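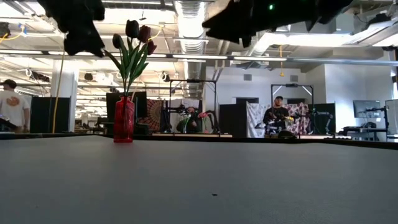
4. Durée de vie en vase : ce que mesurent vraiment les essais

Qusai Sfeir et Lorraine Stubbs
Juillet - Temps de lecture : 7 minutes

Figure 4. Tulipes rouge très sombre, encore fermées, dans un vase étroit en verre rouge.

La littérature technique sur les fleurs coupées parle de « durée de vie en vase » comme d'une grandeur établie. Nous en doutons. Le terme recouvre au moins deux critères, la chute du premier tépale et la perte de valeur décorative, et le second dépend de la personne qui regarde. Dans l'essai Charvát, souvent repris dans les catalogues de conservateurs floraux, le passage de l'un à l'autre suffit à inverser le classement des traitements.

Nous avons repris les fiches de 222 bouquets suivis par deux ateliers, Masitz et Mikov. Le protocole commun prévoyait une recoupe des tiges à l'arrivée, une eau du robinet renouvelée tous les deux jours et une pièce sans soleil direct. Sur 41 fiches, la date de recoupe manque. Les auteurs du premier dépouillement les avaient conservées en supposant la recoupe faite ; nous les avons écartées, ce qui réduit l'avantage attribué à la solution Belance au point de le rendre difficile à distinguer de l'écart entre ateliers.

Le stade de départ pose un problème plus sérieux. Un bouton fermé (figure 4) et une fleur déjà entrouverte n'ont pas le même avenir, or les fiches de Mikov ne notent le stade qu'en toutes lettres - « serré », « assez serré », « bien » - sans échelle commune. Chez les variétés très foncées, la difficulté augmente : la coloration de la base, sur laquelle beaucoup de fleuristes se règlent pour juger de la maturité, se lit mal. Nous n'avons trouvé aucune grille qui en tienne compte.

Reste l'allongement des tiges. La tulipe continue de croître après la coupe et se courbe vers la lumière, ce que certains évaluateurs comptent comme un défaut et d'autres comme un attrait. Une évaluatrice de Masitz retirait un point dès la première courbure ; son collègue du jeudi n'en retirait jamais. La moyenne de leurs deux notes figure pourtant dans le tableau de synthèse, avec deux décimales.

Quant aux recettes domestiques (sucre, pièce de cuivre, aspirine), les fiches n'autorisent aucune conclusion. Plus de 7 bouquets ont reçu du sucre, mais sans dose indiquée et parfois en même temps que Belance. On peut y voir un effet si l'on y tient. Nous préférons signaler que l'eau de ces vases a été changée plus souvent que celle des témoins, et que ce seul écart pourrait produire le résultat annoncé.

Correspondance : Lorraine Stubbs, atelier Masitz - © Les auteurs - Retour en haut de page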